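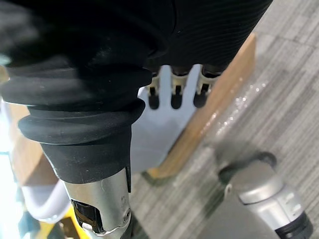

Pramila Rastogi escreveu que o braço esquerdo voltou a parar no meio do percurso e perguntou se era para reiniciar tudo ou só o controlador, porque da última vez o grupo perdeu a tarde inteira com isso.

Pramila, obrigado pelo recado, e desculpa a demora! Só o controlador, por favor. Reiniciar tudo apaga a calibração do punho e aí são uns 20 minutos até voltar ao ponto em que vocês estavam. Vou deixando aqui o que já testamos, para o pessoal do clube que pega o turno de domingo não precisar repetir.

Chamado: braço para durante a tarefa das palmilhas
Equipe: Hurkby
Situação: em andamento

Primeiro desconfiamos do cabo do punho e trocamos por um reserva. O erro 16 apareceu de novo, então o cabo antigo está absolvido (coitado) e voltou para a gaveta. Depois baixamos a velocidade no Temba, que é o nosso programa de sequência, e a parada ficou mais rara – mas continuou aparecendo, quase sempre no fechamento dos dedos.
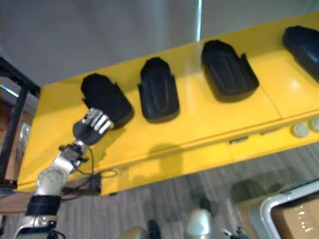 Mão na primeira peça preta da fileira, mesa amarela.

Daí a minha suspeita de limite de força. O valor estava em 11, herdado do projeto do ano passado, quando as peças eram outras. Passem para 5, salvem com outro nome e rodem a sequência completa, com calma, anotando a hora de cada parada. E por favor, gente, confiram a posição das peças antes de cada rodada, tanto na estante quanto na caixa.

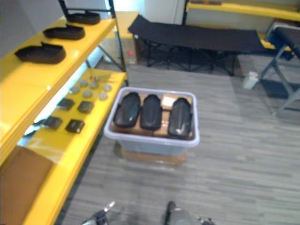

Estante amarela e caixa plástica com peças pretas.

Se o erro voltar mesmo assim, copiem o registro do Temba e colem aqui no chamado, inteiro, sem cortar o começo – é lá que costuma estar a pista. Eu passo no laboratório depois das aulas e olho com vocês. Deixo o chamado aberto até lá.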